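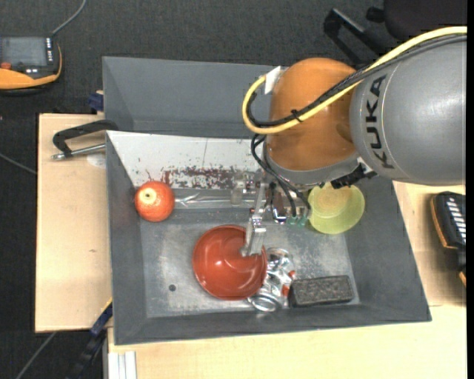

Niamh Noonan wants to know if the gripper can really take a thin rim and a crushed can in the same run, with no tool change and no retuning in between. Yes, it can, and that question is pretty much why we built the thing!

Plullon Gripper and Plurix Grasp Planner
Research kit for mixed-object bin picking
From Lill Robotics

Overview

The Plullon is a finger gripper made for labs that study picking from clutter. Plurix is the planning software that goes with it. You can use either one alone, but the results on this page come from the two together on a KUKA arm, working over a gray metal-floored bin with a second bin behind it. Bowls, fruit, blocks and crumpled cans all go in together, and the planner has to sort out what to grab and how.

We love crushed cans as a test object. They throw bright reflections everywhere, no two are dented the same way, and a depth sensor tends to see holes where there's solid metal. A bowl has its own trouble: the best place to hold it is the rim, and the rim is often resting on something else. Put a red bowl half over a can and you have a nice little research problem in a small piece of floor.

How the method works

Most planners we tried before Plurix scored every possible grasp by itself and then ran the top one. Plurix scores grasps in pairs. For each candidate it also estimates how good the next grasp would be once the first object is gone (or has been nudged a bit, since the finger nearly always touches a neighbor on the way in). A bowl that sits over a can may have a slightly worse score of its own, but taking it first opens up the can, so it moves to the head of the line.

The second part is what we call rim search. When the planner finds a curved edge it slides the finger target along the edge in small steps and checks for clearance on both sides. It's a simple idea and it's cheap to run. We had expected it to matter mostly for bowls, but it also helps with cans, where the flat round end often leaves a usable edge even after the sides have folded in.

Walls get their own treatment. An object lying against the side of the bin can't be closed on from both sides, so Plurix looks for a short push toward the middle first and only then plans the grasp. You can turn pushes off in the settings file – some groups want clean pick data with no pushing in it, and we get that.

Results

All tests used the Darkier object set, our own collection of 106 household and workshop items. We trained on most of it and kept 16 items back for testing.

First-try success, held-out items: 83 percent
Mean time per pick, planning and motion: 13 seconds

Success means the item was lifted out of the front bin and released in the rear one. A drop on the way counts as a failure, even if the item lands in the right bin (we argued over that one for a while and went with the strict version).

Round fruit did better than we had guessed. Clear and tinted plastic did worse, and it's still the weak spot. Plurix often places the edge of a see-through bowl a little too far out, the finger comes down on nothing, and the retry costs time. A fix for the edge estimate is being worked on now and early tests look promising, but it isn't in the current release.

What's in the kit

Plullon gripper with fingers mounted
Spare finger set
Mounting plate and screws
Signal cable and cable ties
Plurix software with source code
Darkier object list, with buying notes for each item
Printed setup guide

The arm, bins, clamps and table are not included.

Setup notes

Clamp the bins down. If the bin creeps during a push, your calibration goes with it and every grasp after that will be a little off in the same direction.

Leave a loop of slack in the cables at the wrist joint and tie them together ahead of the loop. Then run the arm slowly through its full range by hand control and watch the loop at both ends. Check it again after the first day.

Scuffed bin floors are fine. The floor model is rebuilt from an empty bin at the start of each session, so scratches and drain holes end up as background. Do remember to run that step, though! Skipping it is the most common cause of the "phantom object" warning in the log.

Wear on the finger tips shows up as a slow fall in rim grasps before anything else changes. Swap both tips as a set.

Using the data

Grasp logs from the tests above are free to download, failures included, with the planner's pair scores saved next to each attempt. If you run the Darkier set on a different arm, please send us your numbers, good or bad. We'd be thrilled to put them next to ours.

Page updated 10/25/19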